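Regional parties and the empty middle: notes for the Bragança session
Slot is 20 minutes. Imke Albers chairs and will cut me off at 20, so skip the joke about the train if running late.

Opening. Thank the hosts. Say something kind about the coffee.

Start with the claim I made here last December, that small regional parties would be swallowed by the national ones before the next budget. They weren't. Admit this early and in a cheerful tone, before Washington Lins does it for me in the questions.

What I got wrong. I assumed voters in places like Drela wanted a share of national power. Most of the people I spoke to wanted the bus back. The party that promised the bus took 9 seats on the district council, and its foreign policy, as far as I can establish, is a paragraph borrowed from somebody else's leaflet. 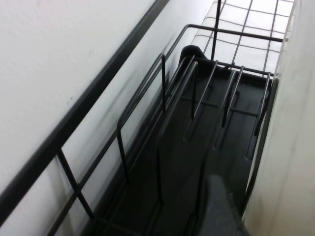

Pause here, then go on to coalitions. A party with one demand is a cheap partner until the demand is met. After that it has to find another one, usually in a hurry, and the second demand is rarely as popular as the bus. In Clelano the second demand was a new flag. The coalition lasted 2 months after the design went out for comment.

Slow down for this part, it's the argument. The mainstream parties keep treating these groups as a mood that will pass. They send a junior minister, he is photographed near a tractor, he goes home. Meanwhile the local lot are learning how committees work and who signs what. They're getting good at it, in a dull way, and dull is what wins a second term.

Sunerura, if time. The mayor there has now belonged to four parties without changing his posters. Don't name him. Half the room knows him and the other half will ask at lunch.

Likely questions: Isn't this just populism? (Some of it. Say which bits.) What about Brussels? (Short answer. There is no good long one.)

Finish on the bus timetable. Read out the morning departures and sit down.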